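A few posts about the property tax question in Varnberg, because many people ask me and I try to answer one time for all.

1/ The Nitside clinic foundation asked the county to keep its building on Mridha Street free of property tax. The county said no in the spring. The foundation appealed, and the hearing is in September.

2/ The law here says a charity must use the property "primarily" for its charitable purpose. The foundation rents 2000 square feet on the first floor to a pharmacy called Tamum, and Tamum pays normal rent. This is the part the county does not like. 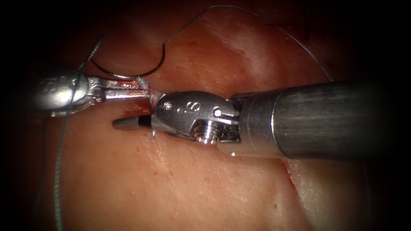
Under my second post Oddvale73 writes that the county should tax only the pharmacy part and leave the rest alone. I had the same thought. Some counties do it like this, but our appraisal office says the form has no place for a divided building.

3/ I read the decision. It has 17 pages, and only one paragraph speaks about the patients. The other pages are about the lease, the parking and who pays for the elevator.

4/ The yearly fee for the appeal is small, but the lawyer is not. If the foundation loses, it must also pay the tax for last year, with a penalty. 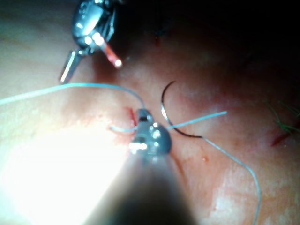

Posted by: Varnberg Tax Notes, editor

5/ A correction to post 4. I wrote "yearly fee," but the fee is paid once, when the appeal is filed. I am sorry for the mistake.

6/ The school district gets the biggest part of this tax, so it has an interest too. It has not taken a side until now.

7/ Written comments go to the appeal board before the hearing. The limit is 1000 words, and you must put the parcel number on the first page or they send it back.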